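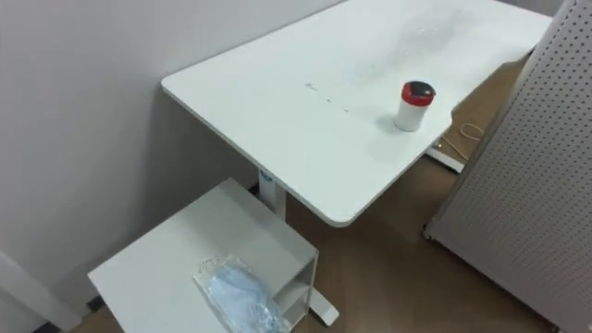 靠墙的白色书桌，桌上一只红黑盖小圆筒

发件人：Mareike Brandes（目录编辑组）
收件人：积木人偶收藏者通讯列表
主题：回复：Sotutum 系列第二版目录中躯干印刷变体的著录办法

各位会员：

Witold Kaczorowski 先生上次来信就 Sotutum 系列目录的变体著录提出若干问题，编辑组已作讨论，现正式答复如下。为便于未收到原信的会员查阅，原信主要段落附于相应答复之前。

> Witold Kaczorowski 来信：
>
> 第一版目录共收 735 个条目，其中编号 404 的“渡船管理员”只列一种。我手边的两件躯干印刷明显不同：一件的衣领为深蓝，第二粒纽扣下方有一道短横线；另一件的衣领偏灰，没有横线。两件均出自未拆封的原包装，包装底部的批次字母也不一样。请问编辑组是将其视为两个独立条目，还是同一条目下的两个变体？

目录以“角色”为条目单位，同一角色的印刷差异在条目下以小写字母区分。编号 404 因此仍为一个条目，第二版拟列为 404a（深蓝衣领，有横线）与 404b（灰衣领，无横线）。字母顺序以已知批次先后为准；批次先后无法确定的，以会员提交登记的先后为准，并在备注栏中写明“次序未定”。

需要说明的是，Closow 公司在这一系列生产期间曾更换印刷网版，更换时并未调整货号。Edeltraud Teuber 女士整理旧经销商价目单时发现，同一货号在 Valley 仓库的两份到货单上附有不同的颜色代码。编辑组据此认为 404a 与 404b 属于正常生产中的先后版本，目前没有理由将其中任何一种归为试制品。市场上已有卖家以“试制稀有版”为名出售 404b，会员购买前请自行斟酌。

> 其次，关于配件。第一版目录把渡船管理员的提灯记为“透明黄”。我所见的四件中，有三件为透明橙。是否也应当设立变体？

编辑组的意见是暂不设立。透明件的颜色受存放条件影响较大，长期日晒后透明黄与透明橙很难凭肉眼分辨，而且提灯在该系列中由多个角色共用，拆封后极易混入他件。第二版将在条目正文中写作“提灯，透明黄或透明橙”，配件章节另设一段说明。若有会员持有未拆封的包装，且能透过包装窗口辨认提灯颜色，请将正反两面照片连同批次字母一并寄来，编辑组收齐后再作考虑。

Jayson Rivera 先生对此持保留意见，认为橙色提灯仅见于后期批次，应与 404b 绑定著录。他的理由将以署名短文形式刊于七月号通讯，有不同看法的会员可在该期出版后投稿讨论。

> 再次，第一版对“帽子”与“头发”件的归类前后不一。渡船管理员的帽檐与头发一体成型，目录归入“帽子”；灯塔看守的帽子同样连着头发，却归入“头发”。检索时十分不便。

此项确属第一版的疏漏，谨向各位致歉。第二版统一规定：凡含有帽檐、帽冠或头盔外壳的头部部件，一律归入“帽子”，不论是否连有头发；仅有头发造型及发饰者归入“头发”。受影响的条目由 Jana Brinkmann 女士负责核改，改动清单将作为附录印出，旧分类名称在索引中保留一版，以便对照。

> 最后，我想知道 Tăng 工坊生产的那一批授权人偶是否会收入目录。它们使用 Sotutum 的商标，但关节结构与原系列不同，腿部不能与原系列的臀部件互换。

这一问题在编辑组内部讨论最久。Tăng 工坊的授权批次在商标、包装编号格式和角色名称上均沿用原系列，收藏者通常也一并陈列；可是部件不能互换，若编入正文，部件索引将出现大量例外。经表决，编辑组决定将其列为独立的第二部分，编号前加字母 T，不占用正文编号。该部分只著录角色、包装和印刷特征，不著录部件模具号。持有该批次人偶的会员人数有限，目前登记到的实物尚不足以覆盖全部角色，尤其缺少“邮差”和“采石工”两个角色的完整包装。

关于实物登记，现将第二版的提交要求重申如下：

- 每件请提供正面、背面及左右侧面照片，光线均匀，不使用闪光灯。
- 躯干印刷请另附近照，手臂放下，不得遮挡衣领与腰带。
- 批次字母如已磨损，请照实填写“无法辨认”，切勿依据他人目录推断。
- 经过替换、补色或修复的部件须逐项注明。此类实物仍可登记，但不用作著录依据。
- 请勿邮寄实物。编辑组不承担保管责任，寄到的包裹将原样退回。

登记表仍沿用旧表，“变体”一栏请留空，由编辑组填写。此前已有会员自行在该栏填入字母，与编辑组的排序冲突，核对时颇费周折。已经提交旧表的会员无须重填，编辑组在录入时会统一清除该栏。

截至本信发出时，第二版收到的登记表已有 200 多份，多数集中在港口与铁路两个子系列，农庄子系列的材料最为不足。持有农庄子系列人偶的会员，即使认为自己的藏品与第一版记载完全相符，也请提交一份登记表。相符的记录同样具有参考价值，可用于确认第一版著录是否依据单件实物而来。

另有几位会员询问第二版是否附参考价格。编辑组的一贯立场是目录不刊载价格，第二版亦不例外。稀见程度仍沿用第一版的等级标记，但评定依据将由编辑印象改为登记数量，登记不足的条目标为“待定”。Witold Kaczorowski 先生曾建议增设“仅见于私人收藏”一级，编辑组认为与“待定”难以区分，未予采纳。

对上述各项有异议者，请直接回复本列表，并在主题行中注明所涉编号，一封信请只讨论一个编号。涉及 Tăng 工坊批次的来信请在主题行首加字母 T。单独寄给编辑个人的意见，编辑组可能无法及时归档。

顺颂
台安

Mareike Brandes
目录编辑组

附注：第一版勘误表现有修订本，编号 404 一条已按本信内容更新。需要者请回信索取，并写明希望收到电子本还是纸本。纸本须自付邮资。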